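Subject: Re: [tedport-parents] Walk money, matching form, and what next

Hi all,

Typing this in the pickup line so forgive the mess. Answering a few things from last night's message in one go, I got the same questions by text from several of you.

> Sorry if this was covered at the meeting, I had to leave early. Three things.
> One, is the walkathon total final? My son came home saying one number and
> the newsletter had another. Two, where is it going exactly? I told my
> sponsors it was for the family shelter, and then I heard something about
> the food pantry, and I'd like to tell them the right thing before I collect.
> Three, is Karnix still matching? My sister in law works there and says the
> form closed already.
>
> Also not a complaint, but the kids in the lower grades didn't really seem to
> know what they were walking for. Mine thought it was for new playground
> mulch. Could somebody talk to them next time before they start?

OK so.

Total. $2,529 as of this morning. NOT final. The newsletter went to the printer before the fifth grade envelopes came in, so ignore that number, it's low. The number your son had is probably from the whiteboard in the gym, which had pledges on it and not money. Pledges are always higher. Please don't chase kids about it, chase the grownups.

If you still have an envelope at home please send it in by Saturday. There's a drop slot at the front office, the gray one, not the one for library books (we have had envelopes in the library one. twice). Checks to the school, write "walk" on the memo line. Cash is fine but seal it and put the homeroom on the outside. Name of the kid isn't enough, we have a lot of kids with the same first name.

Where it goes. All of it goes to the family shelter on Moon Street. That was the vote in the fall and it hasn't changed. The food pantry thing is separate – the student council wants to do a can drive in April and someone mentioned it in the same breath at the meeting, which is how the two got mixed up. So tell your sponsors the shelter. The shelter has asked that the money go for the night staff and for bus passes, so parents can get their kids to the school they were already in when they lost the apartment. I thought that was worth passing on to sponsors too, people seem to like knowing it's for something you can picture.

Karnix. Yes still matching, but your sister in law is half right. The employee form did close. The local office match is a different thing and it's still open, it goes through us and no one has to fill out anything. They match dollar for dollar on what we have actually deposited by the end of the month, which is the other reason I keep nagging on the envelopes. Pledges don't count for this. If it's in a drawer at your house it isn't matched.

Sign-ups. We are off the paper sheets. Everything for the delivery day is in Skorus now, same login you used for conferences. If it says your acount is locked, click forgot password, wait for the email, check spam. It takes a while. If it still doesn't work just email me and I'll add you by hand, don't fight with it.

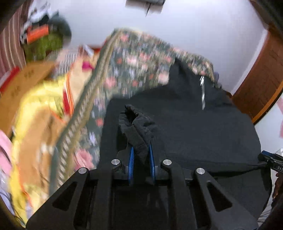 One parent wrote to me off list that she'd rather we dropped the walk next year and just asked every family for a flat amount, that the laps and the stickers and the water stations eat up so much time that we'd do as well with a letter home. She said I could share that without her name, so I'm sharing it. She also said some families feel awkward asking coworkers and relatives for pledges over and over, first the cookie dough, then the wrapping paper, then this.

I don't agree on the letter but I think she's right on the pledges. It's a lot of asking. And there are families here who can't give and shouldn't have to explain that to a seven year old. What I'd like to try is keeping the walk and making the pledge part really optional, no prizes for highest amount, everyone gets the same lap card and the same popsicle. The girl who walked the most this year had no sponsors at all, she just kept going. She went up on the same board as everyone else and she should.

If you have an opinion, reply to the whole list please, not only me. I'm getting six versions of the same conversation.

On the kids not knowing what it was for. Fair. That one's on us. The upper grades had someone from the shelter come talk and it went really well, good questions, quiet room for once. The lower grades were supposed to have a shorter version the same morning and it got bumped for picture retakes. I don't want to wait until next year to fix it. The shelter is willing to come back and do the little ones in the library, 20 minutes tops, they read a picture book and talk about what a home is. Nothing scary. If you'd rather your child sit it out, tell the homeroom teacher, no explanation needed.

A few kids at the shelter go to our school. Please keep that in mind when you talk about this at home or at the bus stop. We don't say who and we don't guess.

Delivery day. The wish list from the shelter, what they are short on right now:

Twin sheets, new, in the package
Kids' socks and underwear, new
Diapers, sizes 4 and up (they have plenty of the small ones)
Laundry soap, unscented if you can
Grocery gift cards, small amounts are better than one big one
Backpacks, used OK if the zippers work

They do NOT need stuffed animals, they have nowhere left to put them. Also no opened toiletries and no hotel soaps. I know. We all have the hotel soaps.

Somebody asked what size of gift card. $50 is fine, so is ten. They hand them out one per family so smaller ones go further. Last year we brought around 100 cards and they were gone before summer.

I still need drivers with something bigger than a sedan, and a couple people to carry boxes at the other end, there's a flight of steps and no ramp on the side they want us to use. Middle schoolers can come if they come with an adult. No photos of the building or of anyone there. That's their rule and it's a firm one, so phones stay in the car please.

Things I'm still waiting on:

The cones. We borrowed orange cones from the Tedport rec department for the course and we're short when I go to return them. Check your garage, check your trunk.

The big blue cooler with the broken handle. Belongs to the soccer league. They would like it back.

Lap cards from the second grade. If your kid kept theirs as a souvenir thats fine, just send me the lap count.

T-shirts – there are leftover adult smalls and that's all there is. Free, they're in a bag in the front office, take one.

Next meeting is in the library, 7 pm, same night as usual. Can drive and the pledge question are both on the list. Child care in the art room like last time, bring a snack with no nuts.

Line is moving, gotta go. Will post the final total when the bank one matches mine.

--
You are getting this message as a member of tedport-parents.
Replies go to the whole list.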